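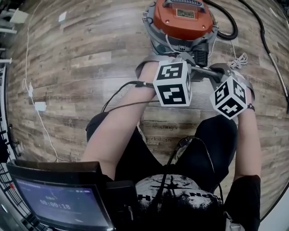
Concours Peditz : l'équipe étudiante Masum retient la manipulation d'un aspirateur d'atelier

Drastwood, juin. L'équipe étudiante Masum présentera au concours de robotique Peditz un jeu de démonstrations de tâches d'entretien, enregistrées à l'aide d'une pince tenue à la main et munie de cubes à marqueurs noirs et blancs. L'aspirateur d'atelier figure parmi les objets imposés par le règlement.

Le corpus compte à ce jour 304 séquences, dont 187 validées. L'objectif est fixé à 500 séquences avant la clôture des inscriptions. L'apprentissage du modèle de commande sera effectué sur les serveurs de l'école Steinbach.

Contact presse : secrétariat du concours Peditz, Drastwood.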